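Pruvach Two-Arm Table Kit: Questions We Hear a Lot

What do I get when I order?
Two arms, two grippers, the base mounts, the control box and a login for Gidon, our teaching software. The table is up to you, and most folks already have one they like! If you'd rather buy ours, add it at checkout and we'll ship everything together.

How much does it cost?
The full kit is $1,745. If you already own a Gidon license from an earlier kit, it comes down to $1,346, and you can keep all of your saved routines.

Do I need to know how to program?
Not at all. You guide the arms through a job by hand, save it, and play it back as often as you like. Lahcen Filali wrote our starter guide with complete beginners in mind, and it's a friendly read (there's a chapter for people who do want to write code, too).

How long does setup take?
Plan on 40 minutes for the arms and a good bit longer for tidying the cables, if you're that kind of person. Please bolt both bases down before you switch anything on.

Can one arm work while the other rests?
Yes, and plenty of our customers run it that way. Each arm has its own routine, so you can teach the right one a wiping or drawing job on a whiteboard and leave the left one parked until you want it.

What if an arm stops in the middle of a job?
Press pause in Gidon, clear whatever is in the way, and choose Resume. If it stops again in the same spot, send us the log and Godelieve Verschueren or King-fai Hsieh on our support desk will take a look.

Can I try it before I buy?
We'd love that! Our Lindgren showroom is open every Tuesday, and you're welcome to bring along small things of your own for the grippers to pick up.

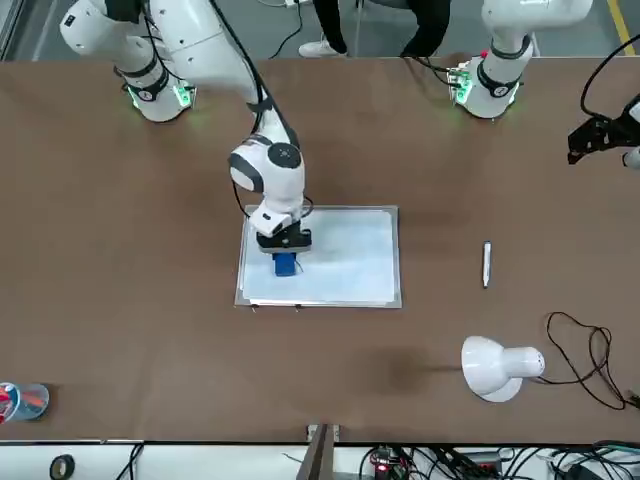

The right arm holding a small blue object over a framed white board.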